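How does a robot hold something floppy?

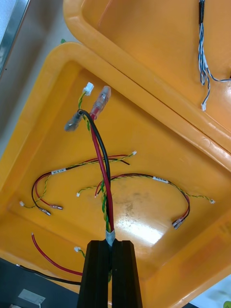
Why can't you just give the robot a hand like mine, with five fingers? Sewwandi Pramanik asked me that before I'd even sat down, and it's such a good question that I'm going to spend most of this page on it.

You could! People do build robot hands with five fingers. But every finger needs its own moving parts, and every moving part has to be told what to do. My hand has had years of practice at doing up buttons and picking peas off a plate. A robot hand starts out knowing nothing at all. So in our workshop at Dokstead we try the simple hands first, and see how far they get.

A robot's hand is called a gripper. The sort I like best has two fingers that stay side by side and slide together, a bit like closing a pair of curtains. Engineers call it a parallel gripper. It can open, it can close, and it can squeeze harder or softer. That's it!

Now for the tricky bit. If you ask a robot to pick up a wooden block, the block stays block-shaped. Easy peasy. But what about a bunch of wires? Wires bend, spring and tangle, and they never lie the same way twice. A bunch of wires made up to go inside a machine is called a wire harness (nothing to do with horses, sadly). Ours have red and black wires, plus a green one and a yellow one twisted round each other like a stick of seaside rock. The wires have metal ends called terminals, which join up with other parts, and there are little white plastic connectors too.

So where should the robot hold it? Try this at home with a piece of string. Pinch it at the very end and lift. The rest swings about, doesn't it? Now wrap a bit of sticky tape round a few strings to make a bundle, and pinch that close to the tape. Much better – the tape keeps the strings together, so you're moving one thing and not a handful of wriggly ones. Our robot holds its harness just below a band of grey tape for the same reason.

We've been comparing two sets of fingers. The first set is called Urkano, and its fingers are hard and straight. The second is called Sarnby, and its fingers are squashy, like a rubber. We gave each set 20 goes at lifting a harness out of an orange tray. Before we began, everybody had to guess the winner. I guessed squashy. Impi Kauppinen guessed hard, and wrote it on the whiteboard in enormous letters.

Impi won, bother it. Urkano managed six more good lifts than Sarnby. The squashy fingers were lovely and gentle, but they were a bit too fat to slip in between two harnesses lying close together, and sometimes they came up with both.

There's another problem, and it's about seeing. Our robot has a small camera near its wrist, so the camera goes wherever the gripper goes. Brilliant for close-up work! But shiny things are a nuisance. When a lamp shines on a glossy tray you get a bright white patch, and a white connector sitting in a white patch is very hard to spot. You can test this with a torch, a shiny plate and a few grains of rice. Move the torch about and watch which grains get lost in the glare.

By the end of March we had done 419 practice lifts altogether, counting all the ones where we were only fiddling with the lamp. Next I want to try the hard fingers with a thin squashy tip stuck on each one. Sewwandi still wants five fingers, and she has started drawing them.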